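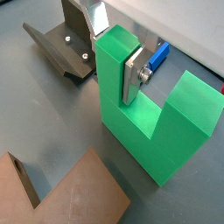
The Jendurley Institute of Technical Studies has introduced a new set of practice blocks in its first-year course in measuring and fitting, replacing the mixed offcuts that students had worked with for many years. The blocks came into use in February in the bench room on the ground floor of the Vidmar Building. Each set holds seven shapes, among them a bright green U-shaped block with squared edges and a deep rectangular notch between its two arms. The dark gray V-shaped fixture, with its flat base plate and long angled lip, is kept on the work surface as part of the same course.

The change follows a review of first-year teaching carried out last fall by the Department of Workshop Practice. Instructors reported that the old practice parts had become too worn and too varied for fair assessment. Two students at neighboring benches could be handed pieces that differed in size, finish, and condition, and then be graded against the same sheet. The review recommended that every bench be given the same shapes, made to the same drawings, before the spring term began.

"We were asking students to be exact with parts that were not exact," said Ermira Kelmendi, head of the department. "A student who recorded a correct reading could be marked down because the answer sheet described a different piece. The new sets put everyone on the same footing, and they also make it much easier for an instructor to find out where a mistake has come from."

The institute has placed 23 sets in the bench room. Each is stored in a shallow tray with a numbered lid, and the same number is entered in the bench log when the tray is signed out. The sets were made to the department's own drawings by Nistetti, a local supplier that already provides storage trays and bench mats to the institute. The cost of the order, including trays and labels, was $2,980 and was met from the department's regular equipment budget.

The course is required for all students entering the workshop, drafting, and product design programs. Enrollment for the current academic year stands at 617, divided into morning and afternoon sections. Students take the course in their first or second term and must pass it before they are admitted to the machine shop.

Under the revised outline, the first sessions are given over to reading drawings and naming the features of a part. Students then move on to outside measurements, followed by slots, steps, and angled faces. The U-shaped block is used in the third session, when the class begins to measure inside a part as well as around it. Students record the width of the notch, its depth, and the thickness of each arm, and repeat each reading before writing it down. They then exchange blocks with the next bench and compare the two sets of results.

The fixture is brought in during the fourth session, on locating and supporting a part. Students are asked to place each shape against the angled surfaces, describe how it sits, and state which faces are in contact. They make a freehand sketch before any instrument is picked up. According to the department, this order was chosen after instructors noticed that many beginners reached for a caliper before they had looked closely at the piece in front of them.

Lena Rutkowska, who teaches the morning sections, took part in preparing the drawings. She said the U shape had been discussed at length and that an earlier version had been set aside. "The first drawing had a shallow notch, and it was too easy," she said. "With a deeper one, the student has to think about how the instrument goes in and whether it is square to the wall. You can tell very quickly from the readings who has taken the time to do that."

Rutkowska added that color had proved helpful in day-to-day teaching. Instructors can refer to a piece from across the room without holding it up, and a block that has been left on a bench at the end of a session is easily noticed. Color is not used to indicate size or difficulty, and students are reminded of this at the first meeting. All dimensions are to be taken from the drawing and from the part itself.

Printed drawings for the seven shapes are kept in a binder at each bench. They have also been posted to Pellix, the online system the institute uses for course materials, where students may view them outside class hours. Nominal dimensions are shown on the first four drawings. On the remaining three they have been left blank, to be filled in by the student and checked by the instructor.

Nikola Vukadinović, the bench room supervisor, has issued a short set of rules for the care of the new equipment. Blocks are to be lifted from the tray one at a time and set down on the bench mat or the work surface, never stacked. Faces are not to be marked with a scriber or pen. Any piece that has been dropped must be reported the same day so that it can be checked against the reference set, which is held in a locked cabinet in the supervisor's office. A damaged piece will be withdrawn, and the tray will not be issued again until it is complete.

Adhesive labels may be used during class, provided they are removed before the tray is returned – a point Vukadinović said had already needed repeating. Students who wish to practice between classes may sign out a tray at the supervisor's window from 4:00 p.m. until 6:30 p.m. when the institute is in session. Trays may not leave the room. A student identification card is required, and no more than two students may share a tray during open practice.

The practical assessment at the end of the course has been revised to match. Each student will receive three shapes from a closed tray and will have 40 minutes to measure, sketch, and label them. Grades will be based on the accuracy of the readings, the clarity of the sketch, and the condition in which the workplace is left. The previous assessment allowed an hour and used five parts, but many papers were handed in unfinished, and the department concluded that fewer pieces would give a better picture of a student's work.

Students who began the course under the former outline may choose either version of the assessment until the end of the spring term. Requests should be made in writing to Lumturie Georgiev in the student records office. No fee is charged for the change, and it will not appear on the transcript. Students repeating the course will follow the new outline in full.

Some of the older parts will be kept. Joris Van Loon, who teaches the afternoon sections, has selected a number of them for a separate exercise on wear and damage, in which students compare a used piece with its original drawing and note every difference they can find. The remainder have been offered to the drafting program for sketching practice. "They still have something to teach," Van Loon said. "I would not want a student to leave here having only ever handled clean edges."

The department will collect comments from students and instructors through the end of term. Proposals already received include a larger version of the stepped block for classroom demonstration and a second binder for each bench, as the single copy is often in use by two people at once. Comments may be left in the box beside the supervisor's window or submitted through the course page. Changes to the drawings, if any are approved, will take effect at the start of the fall term.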